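Hilldale Labelling and Stocktake Project
Progress report to the Galtholm Fund, to the end of July

Prepared by Kanini Laizer 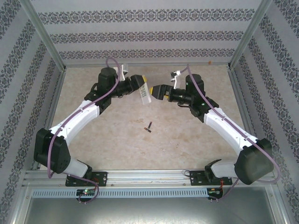
When we applied for this grant we told you the Hilldale store held "a modest collection of household and workshop items, partly catalogued." The second half of that sentence has aged badly. The old catalogue turned out to cover one aisle, and it was the aisle we had since given away.

Cards and barcodes. We settled on plain white rectangular cards with black barcode markings, after the coloured ones proved very cheerful and very hard to scan. The Nikolaidis label printer is behaving, apart from a fortnight when it printed everything upside down. The scanner didn't mind, so neither did we. Of the 66 shelf bays in the original plan, all but eight now have cards. The remaining bays are behind the piano.

Work surface. The beige marble-patterned top has been a good choice. It wipes down easily and a white card shows up well enough against it. The patterned wallpaper on the three walls around it was not in the budget and did not come out of it. Opinion on the wallpaper remains divided.

Software. Raseslow was meant to take over the records in the first quarter. It now has most of them, including some 4 entries for the same ladder, which we are merging by hand. Exporting to a spreadsheet works if you start it before lunch.

Spending. We are slightly under on materials and slightly over on card stock, and I would like to move the difference across if you have no objection. Shelving is on budget, mainly on account of its not having arrived.

Next period. Finish the last bays, move the piano — quotes are being sought — and run two full stock checks before the final report. I will also send a corrected item list, as the one attached to my last report was for the aisle mentioned above.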